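4.2 Club visits and attendance at the youth sessions

The second strand of the study followed the community program run by the Umness club over one season, beginning in September. The program sent first-team players to 17 free sessions for children aged six to 11. Each session had a playing hour, followed by a table hour for those who were tired, hurt, or not keen on the game. We recorded who came, how long they stayed, and whether they returned the next week. Both hours were treated as part of the same session, and a child could move between them at any point.

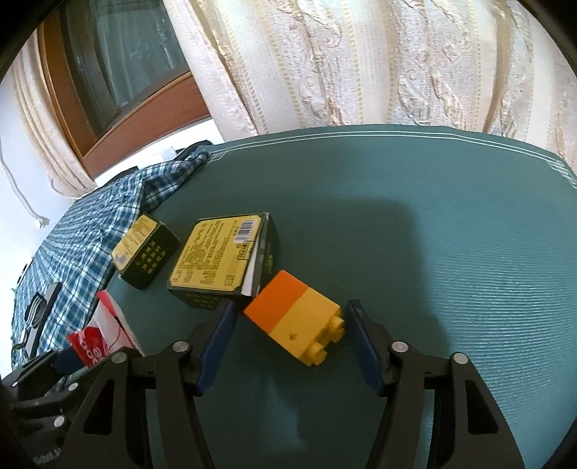

Figure 3. Large interlocking toy brick in orange and yellow, between the pads of a gripper.

Attendance was higher in weeks when a player had been announced in advance. The effect was strongest at the Gashi ground, where most families live within walking distance, and weakest at Drundis, where the bus does not run after five. Return visits showed a different pattern. Children who met a player once were no more likely to come back than children who had not. Those who met the same player at least 3 times were much more likely to do so, and this held for both sites.

The coaches had expected the well-known forwards to matter most. Our records do not support this. The reserve goalkeeper, who came to 8 sessions, was named by more children in the exit talks than anyone else on the squad. Several parents said he remembered names. Players who came for a photograph and left before the playing hour ended were seldom mentioned.

Costs were modest. The club paid for the hall and the coaches, and a grant of 900 dollars from Lilteck covered the table hour. Player time was not charged to the program, so the true cost is understated here. 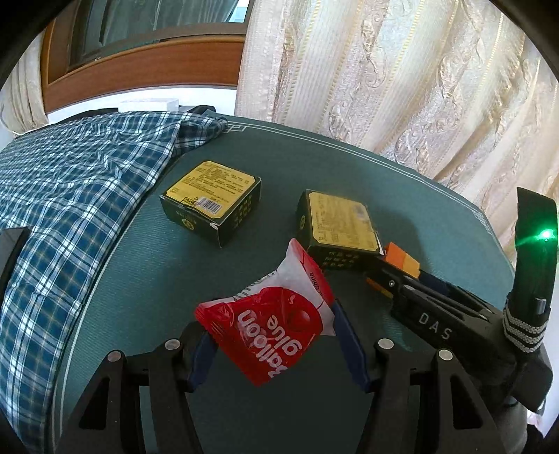 Ljubica Berisha objected at the feedback meeting that return visits were a poor test of the program, as some families had moved on to paid teams and should be counted as a success. We accept the point in part. Our forms did not ask where children went after leaving, and the two groups cannot be separated in the present data. Section 5 gives the return figures by site with this limit in mind.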